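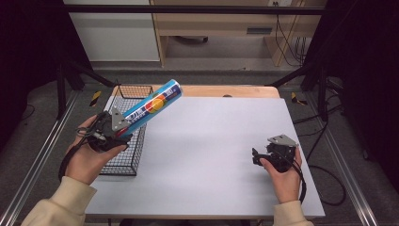 **Ticket:** Basket task, rejected episodes
**Status:** Reopened (again)
**Component:** Collection protocol, hand-held grippers
**Reporter:** Younes Tahiri
**Assignee:** Mahmoud Ouazzani, by virtue of having written the protocol

### Problem

The checker is throwing out 20 of every 99 episodes from the Gritholm station. The reason field says `IDLE_HAND_RULE`. I was not aware we had an idle hand rule. I have since found it in section 2 of the protocol, under the paragraph on sleeves, where anyone would think to look.

The rule as written:

> The hand not carrying an item shall remain in a neutral position.

That is the whole rule. It does not say what neutral is. The checker has its own opinion, which it keeps in a config file, and the people at the table have several.

### What I checked

**Tracking.** Replayed the rejected episodes through the Relunura viewer. Both grippers track fine from start to finish. No jumps, no dropped samples. I had been hoping for dropped samples, as I know how to fix those.

**Cables.** Reseated both connectors and ran the calibration again. Same result. Also moved the loose cable on the right side away from where people put their feet. This fixed nothing in the ticket but I feel better about it.

**Clock offset.** Left and right are within tolerance. Closed that tab.

**The threshold.** Found it. The checker wants the idle gripper to stay inside a small zone near its start pose for the entire episode, and flags it after 300 milliseconds outside. The comment next to the number reads "tune later." The commit is from November. It is not clear to me that later has happened.

So the episodes are being rejected for having a right hand attached to a person. If you reach for a basket with your left arm, your shoulders turn, and the other arm goes along for the ride. Keeping it inside the zone is possible. I tried it. I looked like I was being fitted for a suit, and my left-hand motion got noticeably worse, so we'd be trading good data for data that obeys us.

### Workaround

Station is collecting with the rule set to warn instead of reject. Rejected episodes have been moved to a holding folder and not deleted. Please nobody run the cleanup script on it. I know the name looks temporary.

### Proposed wording

Draft for section 2, replacing the sentence above:

1. The idle gripper stays over the work surface, open or closed, and does not touch anything.
2. It may drift with the body. It may not cross in front of the item or the basket.
3. Small movement is fine. Waving, pointing and adjusting your glasses are not. If your glasses need adjusting, stop the episode.
4. Both grippers start and finish at the start pose, and the checker tests the pose at those two moments only.

Also, if we're opening the document anyway: one item at a time, grip it where the jaws close fully, and lower it into the basket before letting go. People mostly do this. It should be written down before somebody from Stoscombe learns the task by reading the protocol, which currently permits throwing.
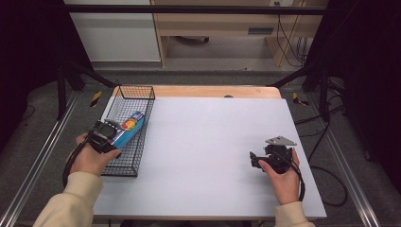 Mahmoud Ouazzani: I accept "tune later" as a fair hit. I don't accept rule 2 as drafted. "May drift with the body" is going to be read as "do what you like" by the second week. The zone was tight on purpose. In the first round we had idle hands parked on the edge of the basket, holding it still, and every one of those episodes was labeled one-handed. A model trained on that learns that baskets don't slide. Keep the drift, but say in plain words that the idle hand must not steady anything. If the basket needs holding, it's a two-handed episode and gets labeled as one.

**Younes:** Agreed, and that is a much better reason than anything in section 2. Could it go in section 2?

**Mahmoud:** It was in the first draft. Somebody cut it for length.

**Younes:** The revision history says who.

**Mahmoud:** I've seen the revision history.

### Changes made

- Rule 1 now ends "does not touch, brace or steady anything, including the basket."
- Added the two-handed label as an option on the tablet. It already existed in the Ait Ali build and had been hidden.
- Checker compares pose at start and finish only. Contact by the idle gripper is now its own reason code, `IDLE_CONTACT`, so the next person gets a clue.
- Reran the holding folder against the new rules. Nearly all of it passes. The leftovers really are people steadying the basket, so the old rule was catching something, in its way.

### Still open

- "Neutral" appears in three other places in the protocol. I have not looked at what they refer to and would like it to be someone else's turn.
- The glasses line needs a decision. Mahmoud thinks it's too specific. Mahmoud wears glasses.
- Holding folder can go once the relabeling is signed off. Until then, see above about the script.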